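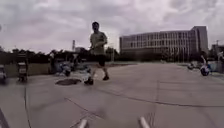 Stokton Magazine, May issue
Single copy, print edition
In stock

The May issue of Stokton has Agathe Gaillard on the cover. She talks to Gudrun Nordin about leaving the series Mestitz after four seasons, her split from singer Jonatan Grønli, and why she stopped posting on social media last fall. The interview runs over 12 pages with new portraits by Santeri Peltonen.

Grønli was asked for a comment before we went to press. His reply is printed in full at the end of the piece.

Also in this issue

Malsha Bandara on her first solo album, the two songs she cut from it, and what her sisters think of the one she kept.
The Mestitz cast: who is coming back, who has signed elsewhere, and who hasn't said.
Red carpet pages from the spring premieres.
Letters, crossword, and the TV guide for the month.

The Bandara piece is a shorter version of the talk that ran on our podcast. If you have already heard it, the only new part is the section on touring.

Details

Pages: 90
Cover: matte, with the title in silver
Paper: 100 gsm inside pages
Binding: glued spine
Language: English
Print run: 2,030 copies
Publisher: Myklebust

Cover options

There are two covers this month. The standard cover is a color portrait of Gaillard. The subscriber cover is the same portrait in black and white with no headlines on it. The pages inside are the same. Single copies ordered here come with the standard cover. We don't sell the subscriber cover separately, so please don't order a single copy and ask for it in the notes box.

Signed copies

Gaillard signed 500 copies of the standard cover. Those have a separate listing and cost more. Signatures are on the first inside page, in black pen. We can't add a personal message.

Shipping

Orders placed before noon on Friday go out the same day. Later orders go out the next working day. Each copy is mailed flat in a cardboard envelope. Orders of five or more go in a box and include a tracking number.

Collection is available from the Fondton store during opening hours. Choose "collect" at checkout and bring your order number.
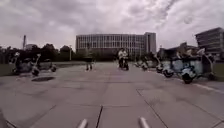
Can I start a subscription with the May issue?

Subscriptions ordered before the end of May start with this issue, and you will get the subscriber cover. After that they start with the next one. If you have already bought a single copy, we can't take its price off the subscription.

Returns

Unread copies can be sent back within two weeks. If a copy arrives bent or torn, email us with your order number and we will mail a new one while stock lasts. Signed copies can be refunded but not replaced.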